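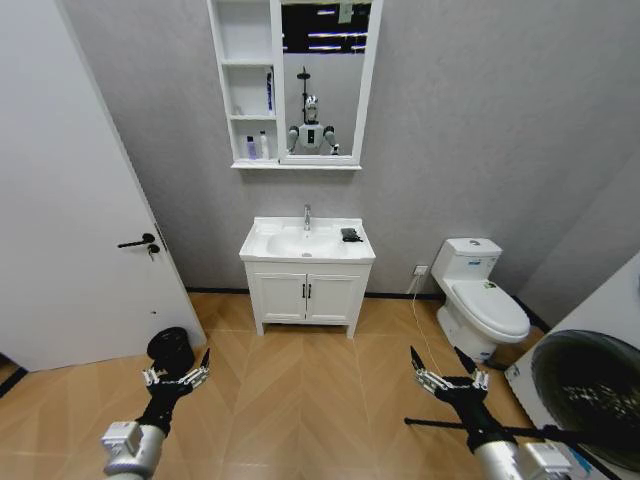 *Small bathroom, door with its key in the lock.*

Sat 11 December. Writing this fast, train in a bit.

I want to argue for owning less stuff you put on your face, your hair, your armpits. Smaller point than it sounds. Also a point about money, and mornings, and the way a shop can make you feel behind.

Started with a receipt. I was cleaning out a drawer in February and added up what I'd spent on creams and sprays since moving in. 3,809 kronor. Not a fortune. But I couldn't name half of what it bought. There was a Clotisine serum I used twice. A Flakent scalp thing that smelled like a wet basement. Fourteen bottles in a box under the sink, most of them nearly full, all of them bought on a day when I was tired.

That last part is the one I keep chewing on. Nobody buys a second night cream when they're well rested and had a nice lunch. You buy it at six in the evening under store lighting, on the way home from somewhere you didnt want to be.

My friend Marit Dahlgren thinks I'm being a snob about it. She says a little jar of something is the cheapest treat going, and who am I to take that off people. Fair. I don't want to take it off anyone. I want the treat to be a treat, and a treat you forget under a sink for two years is just storage.

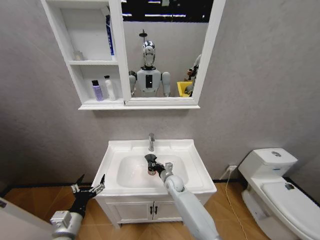 The trouble with "just get rid of it" advice is that it turns into another purchase. First you buy the products, then you buy the bins for the products, then the labels, then some Thorlacius turntable thing so the bins can spin. I've done it. Spent 400 on organizers once and felt great until Tuesday. What works better, for me anyway, is a hard limit set by the furniture. Open shelves next to the mirror, a jar and a tall box on the upper one, two bottles on the lower one, and stop there. No bins. If something new comes in, something old has to get finished first. Finished, not moved to the box. The box is how I got here.

And leave them out in the open. Closed doors are where the extras breed. When everything you own is staring at you while you brush your teeth you get sick of it pretty quick, and being sick of it is good. You use it up out of spite.

People push back on this with skin. My skin needs this, my skin needs that. Maybe! If a doctor gave it to you, keep it, obviously, this isn't about that. But most of us got our routine from an ad or a cousin. Ajith Bhat, who I used to share an office with, went a whole winter on soap and one tub of plain Presine and looked exactly like Ajith the entire time. He was a bit smug about it, to be fair. Still is.

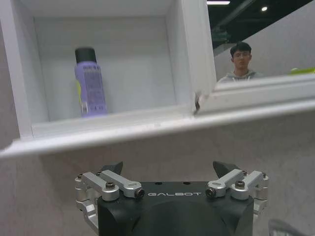 So what do you do with the half-full ones? Use them up one at a time, oldest first, and give the unopened ones to somebody who'll want them.

It's slow. I'm still on the basement-smelling one, and there's a lot of it left. I could bin it and I probaby should, but I paid for it, and every time I wash my hair I remember the shop and the lighting and how tired I was. Haven't bought another since.

Train's here.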